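Screw collar joint

A screw collar joint is a simple connection between a tube or rod with a threaded end and a short hollow fitting called a collar. The thread is turned into the collar until it stops or is tight enough to hold. It can be taken apart again by turning the other way. Joints of this kind are found on long handles, stands, display poles, and light frames.

The work of putting one together is usually done on a table, with a basket for cloths and small parts kept to one side. A loose cloth is left within reach for wiping the threads.

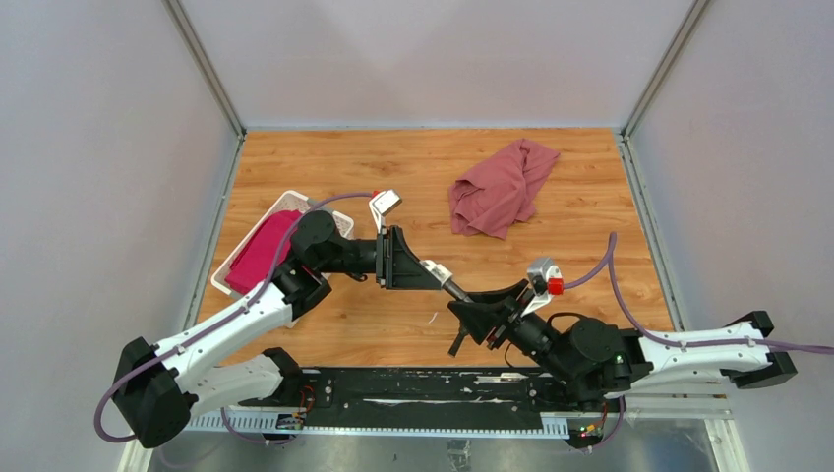 Page last changed: September 8, 2014

Parts

The tube (or rod, if solid) is the longer part. Most are metal, in gray, black, or silver. The thread is cut or rolled into one end, and the ridges may be fine or coarse. Fine ridges take more turns to close but are less likely to work loose. Coarse ridges go together faster and put up with more dirt.

The collar is the shorter part. It is often white plastic, and has an opening that takes the thread. Some collars are straight. Others have a second section set at an angle, so that whatever is fitted there leans away from the line of the tube. White collars mark easily and soon show gray smudges from the metal.

A band of tape is sometimes wound around the tube a short way below the thread. It may be there for grip, to mark a depth, or to cover the edge where a wide section meets a narrower one. Tape should stop short of the ridges. If it gets into the collar it bunches up and the joint will not close.

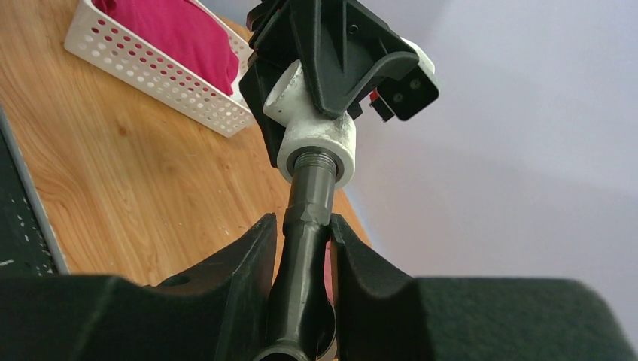 Assembly

The thread is wiped and looked over for grit or flattened ridges. The collar is held still, the tube is brought up in line with it, and the first turn is made slowly. Many people begin with a quarter turn backward, feeling for the small drop where the two threads meet.

A joint that goes in crooked is said to be cross-threaded. It becomes stiff within the first turn or two and should be backed out at once. Forcing it cuts a false path into a plastic collar, and the collar normally has to be replaced.

Short parts can be joined while lying on the table. Longer ones are easier to line up when held clear of the surface, one from each side. 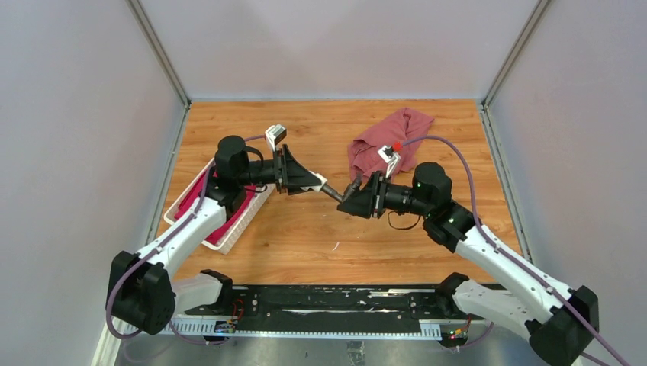 Two metal tips almost meeting over a wood-grain tabletop.

Sizes and naming

There is no single system of sizes. The Minja pattern, first sold in Gradton, has a collar 35 mm long and closes in nine turns. The Stoltetti pattern is shorter and has a coarser thread. Older lists from the Kusville works give it as part 302, a number still used by some dealers for any short white collar. The two patterns do not fit each other, although a worn Minja tube will enter a Stoltetti collar by

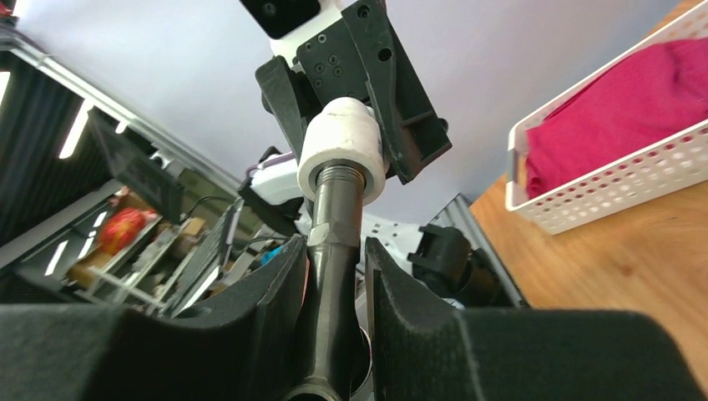
a turn or so before it sticks, and this has led to a good many spoiled collars. Comparing the ridges side by side is the usual check.

Care

Threads are kept clean and dry. Oil is not needed on plastic collars and tends to hold dust. Joints stored together are left slightly loose.

See also
Pole coupling
Thread gauge
Ferrule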